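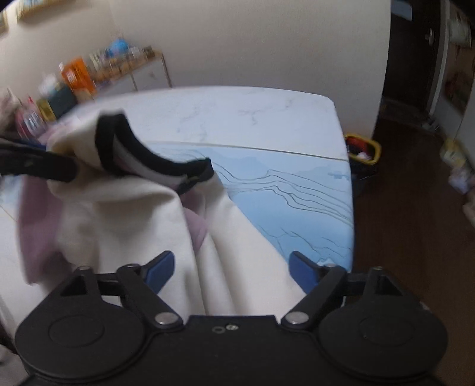 Parallel-jaw linkage vs. Nondano two-finger for fabric
Last updated: Sunday, March 1, 2020
Reading time: 3 min

hkamel
Comparing both on garments. The linkage version opens wider, but the angled tips slide off thick folds. The Nondano holds at 10 N and shows less play at the pivots. Anyone running softer tips?

ragab_arm
Tip material is secondary. Check pivot torque first – uneven screws skew the jaws and one finger lands early.

hkamel
Checked. Both sides match.

thorarinn_b
Disagree with ragab. I ran 340 picks on fleece with the stock tips and 340 with softer ones, same screws. Drops went from 10 to 3.

ragab_arm
Same approach angle?

thorarinn_b
Yes, straight down. Trirnley controller, fixed closing speed.

ragab_arm
Then it says little about hand-held use, where the angle drifts on every pick.

hkamel
Fair. I'll repeat it by hand with both tip sets and post the log.
– Hanane Kamel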